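Verncombe to get its bleak Baumgartner after all, at 6 in the evening

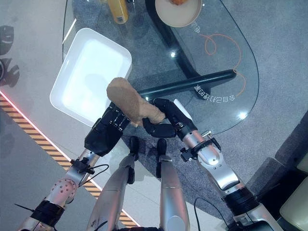

Soft toy, firm grip.

Patience has been rewarded in Verncombe, where the Regent will finally screen Starnik, the three-hour drama about a tram inspector who stops talking to his family, after a wait long enough for most of the town to forget it had asked.

The film, the second feature from director Ermanno Barbieri, opens at the 2-screen cinema in February. It will play once a day at 6 pm, a slot the Regent describes as "family friendly" on its website, where the same page carries a warning for prolonged despair.

Starnik follows Baumgartner, a ticket inspector in an unnamed river city, who fines his own brother on the last tram of the night and then can't work out how to go home. He rides the network until morning. By the halfway mark he has lost his hat, his notebook and the goodwill of a woman carrying a cello. There is a chase, of a kind, though both parties are obliged to wait for the same connection.

Viewers who saw Barbieri's first film, Eslow, will know what they are in for. That one concerned a lighthouse keeper and a disputed gas bill, and contained a nine-minute shot of a kettle that divided audiences between those who thought it was the best thing in the picture and those who had gone to get a choc top. The kettle does not return. Barbieri says he felt it had said what it had to say.

"People tell me the new one is slow," he said by phone. "It is about trams. I don't know what speed they were hoping for."

The campaign to bring Starnik to Verncombe began when the film skipped the town on its first run, going instead to larger centres with more cafes. A petition was left on the Regent's counter beside the mints. It closed with 1,139 signatures, comfortably past the 1,000 the cinema had asked for, and a respectable result for a film with subtitles and no dog. Management has confirmed that several signatories believed they were objecting to the new parking meters. Their names were counted anyway.

The Regent's enthusiasm has been measured. Its current program leans on a pirate sequel and a cartoon about competitive otters, both of which will keep the larger screen. Starnik gets the smaller one, where the heating has a personality and the back row is closed while the carpet is looked at. The carpet has been looked at since winter.

Critics elsewhere have been kind, in their fashion. One called the final scene, in which Baumgartner inspects his own ticket and finds it expired, "almost unbearably tense". Another admired the colour of the seats. The lead performance has been widely praised for its restraint, and there are stretches in the middle hour when it is hard to be sure the actor has turned up for work.

Barbieri won't be coming for the opening night, having been told about the train timetable. He has recorded a short introduction, to be played before the first session, in which he thanks the town for its patience and asks the audience not to leave during the depot sequence. The depot sequence lasts 41 minutes.

Tickets are on sale at the counter and online, with the usual discount for pensioners. There will be an interval. The cinema had hoped to run the film straight through, but the ice cream freezer is shared with the otters and the staff would like everyone served before the late session goes in.

Tram staff in uniform get in free. Verncombe has no trams.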